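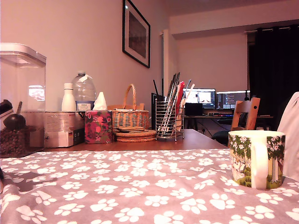

*Mug and paw-print cloth, wooden table.*

October, Sunday, 4 pm

Attendance letters, second round. Working from the Skarwood returns only. Lundora's sheets are still with Mitali and I don't want to mix the two until she has fixed the grade column.

Skarwood sent 80 letters home for the fall parent meeting. 61 reply slips came back. Of those, 3 can't be used: two with no box ticked, one with both. I put them in the gray folder with a note on each and did not guess.

The new letter is one page, with the date and room at the top and the slip at the bottom. The old one had the date in the third paragraph. Going by the slips, parents read this one to the end, or at least as far as the childcare line, as many of them wrote something next to it. Mostly ages of younger kids. We didn't ask for ages. Add a space for it next time.

Start time came up again. Several slips say 5:30 is too early for anyone on the late bus route. Nathalie Maes says the school won't move past 6 because of the building alarm. Ask her whether the side hall is on the same alarm.

Translated copies: the office ran out on the second day and gave English copies to the rest. Need to find out which homerooms, otherwise the return rate by homeroom means nothing. Until then leave that table blank.

Entered everything in the shared sheet, tab "Skarwood 2". Column F is free text, copied as written, spelling included. Please don't tidy it. Last time someone did and we lost the difference between "can't" and "can" on one row.

The target we gave the principal was 70 slips. We are under it. I would still send the plain letter again before changing anything else, with the reminder going out on a different day from the lunch menu.

To do
- Mitali: grade column, then send me Lundora
- Nathalie: alarm question, homeroom list for the English copies
- me: redo slip with a line for children's ages, check it still fits one page
- me: return the borrowed stapler to the front office

Stopped at 5:40. Sheet saved, paper slips back in the box in homeroom order.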